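## 4. Recording your first examples

Now for the part most people enjoy! You'll pick things up with the two hand-held grippers, and Mallent will learn from how you do it.

1. Stand close to the table and take one gripper in each hand.
2. Let the cables hang freely, and keep the marker cubes uncovered (a sleeve creeping over one is the usual trouble).
3. Start a recording and work at an easy, everyday pace.
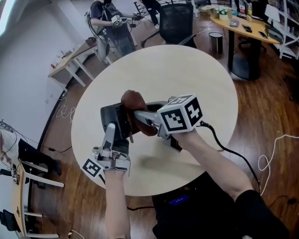

Two grippers in use at the round table.
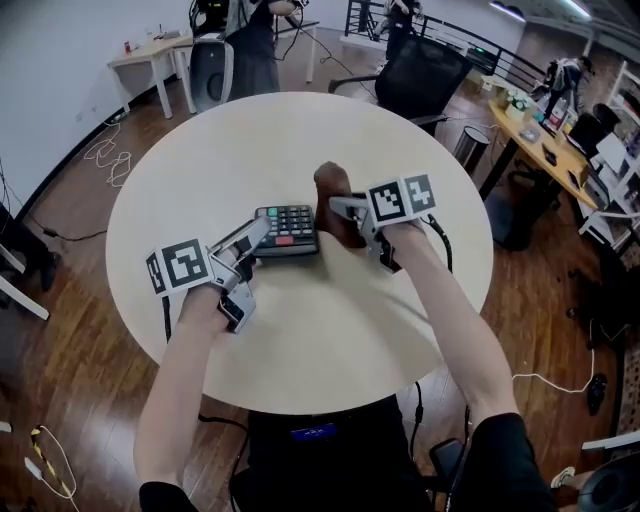 4. Stop, put everything down, and shift the objects a little before going again. Aim for 30 recordings per set, and don't throw out the clumsy ones, please, as Mallent learns from those too.

**Note:** Rest your wrists for 2 minutes between sets.

**Caution:** Look where you step. Cables on the floor catch feet very easily.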